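The Simulation Group at Casaldale: Notes on the Spring Term

The spring term of the robotics club at Casaldale began in March, and I have been asked by several parents and by the Clater school office to set down what the simulation group has been doing. The group meets in the computer room at the close of lessons, and all of its work this term has been carried out in a simulated kitchen.

The assignment is taken from the Charpentier student challenge. Each team is required to program an arm to deal with cookware at a stove, and each team is permitted 200 recorded attempts before the final submission. The kitchen itself, with its marble counter, cooktop and cabinets, is shared by all teams. Students may not alter it.

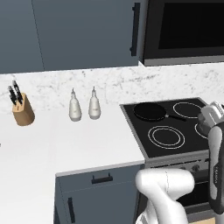
Jolik asked whether a student with no experience of programming could reasonably join at this stage. Yes, provided that the student is willing to begin with the practice exercises. These take 9 sessions to complete, and the earlier ones involve very little code. Two of our present members started in this way and now write most of the motion routines for their team.

The chief difficulty so far has been the approach. A gripper that comes down at a slight angle will often push an object instead of holding it, and in the first weeks the students tended to correct this by trial. They are now expected to write down the intended angle and height before each attempt and to compare these with the log afterward. Progress has been slower as a result – several students have said so plainly – but the notebooks are much improved.

A second matter is the use of more than one view. The wide view is convenient for planning a path around the counter, while the close view is better suited to judging the last part of the motion. 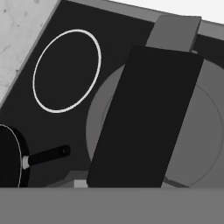
Teams are free to decide how much weight to give each view, and their choices must be explained in the written report. The report counts for 40 points and the recorded attempts for the remainder. A score of 65 overall is needed to move on to the regional round.

I would ask students to save their work under the team name and the attempt number. Three files were overwritten last month, and the time spent restoring them was considerable. The shared folder will be put in order during the break.

The final exercise of the term concerns the pot and its lid. Teams should read the rules on contact with the cooktop with some care, as these were revised after the practice round.

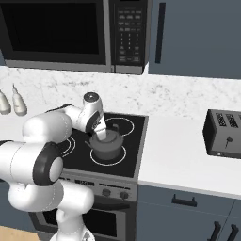

Xolani Maluleke
Faculty Advisor, Casaldale Robotics Club

Reports are due by 4 p.m. on the last day of term. A printed copy should be left in the tray outside the computer room, and the code should be placed in the shared folder. Students who wish to continue with the group in the fall should add their names to the list on the door.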